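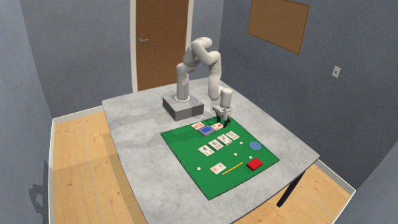
3.2 The card table task

We wanted a first task that every member of the Davideck club could explain to a friend in one breath, and card handling won easily. The arm has to pick one named card from a cluttered mat and lay it down face up somewhere else, leaving the rest alone. It sounds simple until you try it! A playing card is thin, it lies flush with the felt, and its neighbours are often close enough to be dragged along with it.

All the work in this section was done in simulation, using a room that Wanda Nakamura built over the January break at Pistaldale. The green mat is set at an angle to the table on purpose, so that a policy can't get by on moves that run parallel to the table edge. The chips, the pencil, the red block and the blue disc are distractors and never need to be touched. Students wrote the scene files themselves, and we were delighted by how quickly they began making them harder for each other.

We trained 2 policies on 3,000 simulated attempts and kept a further 800 for testing. The first policy, Tastar, sees only the view from the front of the table. The second, Marchetti, is also given the position of the gripper at every step. Abhishek Nigam wrote the scoring script, which marks an attempt as failed if any card other than the target has shifted by more than its own thickness.

The moment we found most interesting is the approach, when the gripper is low over the target (Figure 2). Small errors in height matter far more at this point than small errors sideways, and it is where the two policies differ most.

Figure 2. Gripper just above a red-marked card, with the "4", "6" and "2" in the same row. 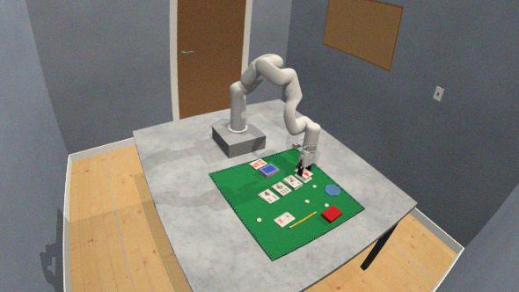

3.3 Choosing the order of the cards

Once single picks were working, the students asked for sequences. A target list is now drawn at random before each attempt, and the arm has to follow it from start to finish.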